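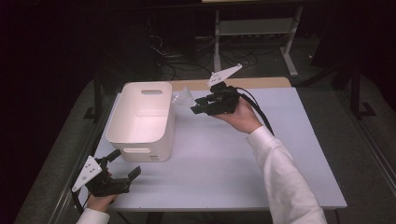
The Bin Years

When Mali Prosser moved into her late aunt's house in Wunalside, she found 36 plastic storage bins in the back bedroom. Most held fabric. One held only lids, and none of the lids fit.

She spent the month of January sorting them. Her rule was simple: if she had to open a bin to find out what was in it, the contents went on the bed and had to be put away again by night.

"I slept on the couch for 2 weeks," she says.

Home storage has grown into a large trade, and a lot of it depends on people buying the container first. Hefin Gronow ran the housewares floor at Morris, a department store in Bimden, until it closed. He remembers customers carrying out stacks of baskets with no idea what they would put in them.

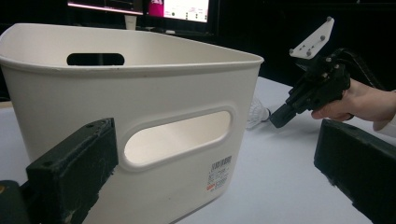
"They'd come back in spring for more," he says. "Same people, same size." His own garage, he admits, was no better. He once paid $100 for a shelf system to hold boxes he later gave away.

Prosser kept nine bins. She writes the contents on masking tape and sticks it on the short end, facing out. Heavy things go low. Winter bedding goes in open bins with a sheet over the top, which she finds easier than lids - she can lift a corner and look.

The fabric was harder to deal with. A quilting group in town took most of it, and she kept one piece, a green check her aunt had bought for kitchen curtains. It is still folded on the chair by the sewing machine, waiting to be hemmed.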